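Slide 5 – the breakfast table

Take this one slowly, they'll have had their tea by now and be feeling comfortable. Say thank you again to everyone at Prestidham for having me, and to Aurélien Hervieu for lending me his notes on pulses (mention the soaking chart, he was very proud of it).

Main point: lay out the whole meal before you start. Toast in the toaster, meat on its plate, beans and mung beans and soybeans each in their own bit of the divided tray, and the dish rack close by so the plates have somewhere to go afterwards. I do love a divided tray – tell the Hurkton story if there's time, but keep it under 2 minutes.
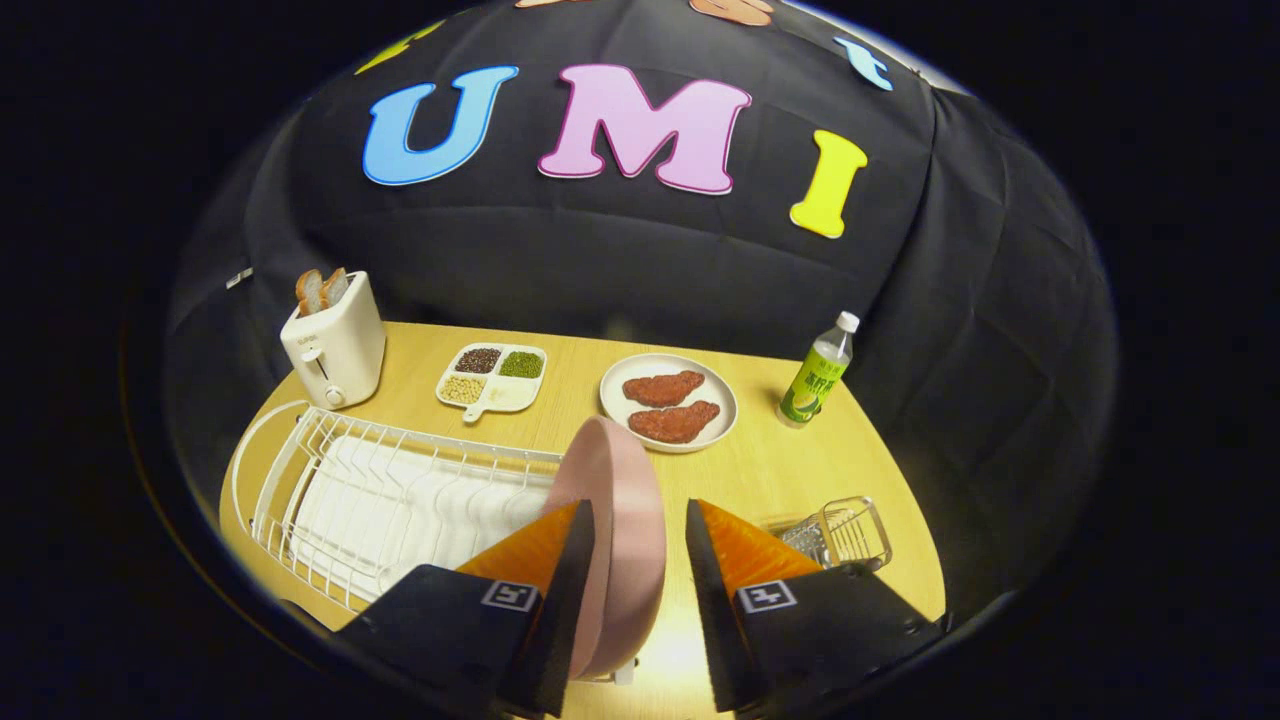 Then ask who soaks their beans overnight and who forgets. Hands up, have a chat, and on to slide 7.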